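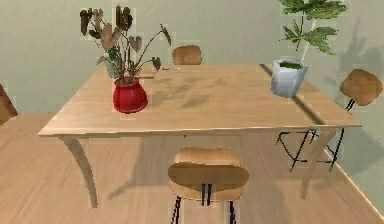
## Can a robot wipe my table yet?

I asked Yanti Tuhumury this over lunch, because she's been running the simulated kitchen tests for Kidava since early May and I wanted gossip. Short version: sort of! Her software arm on the Trulano project got through 366 table-wiping runs, and it did fine on a bare top. Add a potted plant and things get slow (those long stems leaning out over the wood are murder, she says, and leaf shadows fool it into scrubbing clean spots).

Then there are the stools. I'd just shove one aside with my hip. The arm has to plan that, and it spent 75 seconds thinking about a single seat.

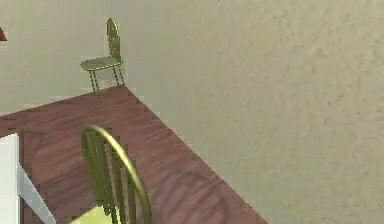
Chairs with thin metal rods are even worse, by the way. The planner keeps trying to reach between the spindles, and a table right up against a wall leaves it one less side to work from. Yanti has 13 room layouts to get through before anyone tries this on a real machine, and she wants crumbs in all of them. I said I could supply crumbs. More next issue, once she's let me sit in on a run.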